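The Slow Part Comes Before the Grasp

May 6, 2020

When a person takes a bottle from a table, the decision is finished before the hand is closed. The eye has found the bottle, the arm has chosen a way around the coffee cup, and the fingers are already open to the right width. For a robot each of these steps is a separate program, written perhaps by separate people, and the programs must agree with one another many times each second.

I spent part of last winter with the small software group at Gokberg that works on this agreement. Their product is called Clorska. It is not a robot and it is not really an artificial intelligence, although the sales pages use the word. Clorska is a planner, with a set of tools around it for recording, replaying and correcting what an arm has done. The group does most of its testing on ordinary household objects, and it has a special respect for clear plastic.

Clear plastic is hard because a depth camera expects light to come back from the surface of a thing. With a transparent bottle, much of the light goes through and comes back from the wall or the table behind. In the point cloud, the bottle becomes a label floating in the air, with a bit of noise above it and below it. A planner which trusts this picture will believe that there is free space where there is plastic. It will then send a finger through that free space.

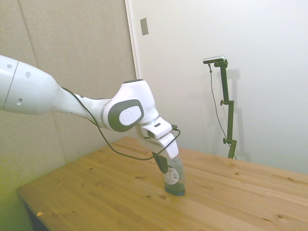

The older version of Clorska solved this in a simple manner. It looked for the label, guessed a cylinder around it, and treated the cylinder as solid. This was good enough for a straight bottle. With a bottle that has shoulders, or a waist, the cylinder was too fat in one place and too thin in another, and the arm became either shy or rough.

The new version keeps several guesses at the same time. Each guess is a shape with a position and a score, and the score changes as the arm comes closer and the camera sees more. The planner does not wait for one guess to win. It looks for a motion that is acceptable for all the guesses which are still alive, and goes slowly where they disagree. I found this the most human part of the system. We also slow down when we reach for something in a dark cupboard.

In the group's own table of results from that work there were 659 attempted grasps on transparent objects, and in 97 of them the planner stopped by itself and asked for a new view. I had expected the engineers to be ashamed of the second number. They were rather proud of it. A stop costs a few seconds and is written in the log with a reason. A wrong grasp costs a bottle on the floor and a long afternoon of reading numbers.

Much of the afternoon reading is now done with a tool named Negussie, which began as a script for drawing joint angles and grew in all directions. It places the planned path and the real path one over the other, and colours the parts where they separate. The colours are ugly and the menus have no order that I could discover. Still, people open it first thing in the morning, before their mail.

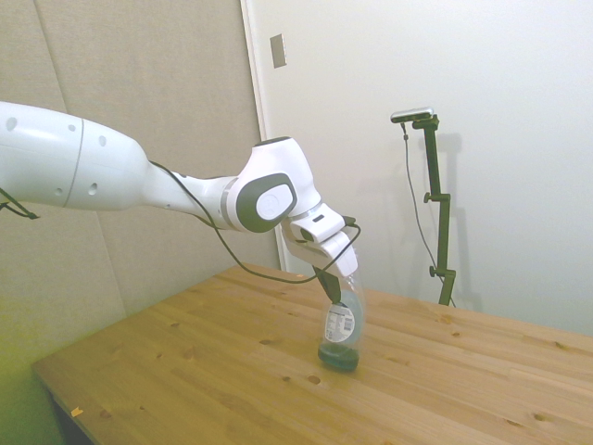
By Mehmet-free byline convention, staff writerIlse Varnhagen

One thing I learned from Negussie is how much of a failed grasp has nothing to do with vision. The cable which runs outside the arm has weight and stiffness, and when the wrist turns it pulls a little. The force estimate at the wrist then shows a small push that does not come from any object. If the controller is set to be sensitive, it takes this push for contact and stops too early. If it is set to be less sensitive, it misses the first light touch on the plastic.

The remedy was a small model of the cable, learned from slow movements with nothing in the hand. The model has 22 parameters, and one engineer told me that probably half of them do nothing. It is fitted again each time a cable is moved or fastened differently. For months this was done by hand and often forgotten, so the software now compares the first free movement of the day with the stored model and refuses to start if the two are far apart.

Calibration of the camera gets the same strict treatment. A camera on a stand seems like a fixed thing, but stands are touched, tables are pushed, and screws become loose. An error of a few millimetres is invisible to a visitor. For a finger that must pass beside a bottle neck it is a great deal. Clorska therefore looks at the arm itself during normal work, checks whether the arm appears where the joint angles say it should be, and corrects small differences quietly. Large differences it reports.

Not everybody likes the quiet corrections. At Pirkside, where an early copy of the software has been running since July, the integrators asked for a switch to turn them off, and they got it. Their argument is that a system which repairs itself without a word will hide a broken bracket for weeks.

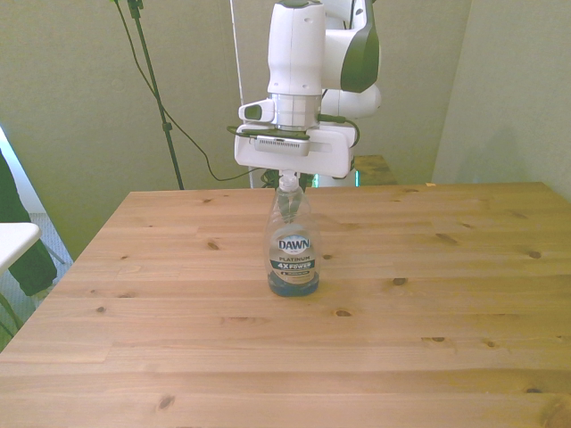 Pirkside's reply to my questions came in writing, and it said that they would accept a slower robot and even a less clever one, if every change to its picture of the world was listed somewhere a technician could read it. The same letter praised the way the planner stops, and complained that the reasons in the log are written for the people who made it. "Hypothesis set empty" was the message they quoted, with the remark that their night shift had no idea what to do with it.

I think both sides are right, and the next release seems to think so too. The corrections will stay on, but each one goes into a list with the time and the size, and the log messages are being rewritten in plain words. This rewriting is slower than it sounds. To say in a plain sentence why a planner stopped, the program must know why, and in some places it only knows that a score fell under a limit. Two of the engineers have been going through these places one by one — a dull job, they admit, with no demonstration at the end.

When I last visited, they had reached the part of the code that decides how far to open the fingers before the approach.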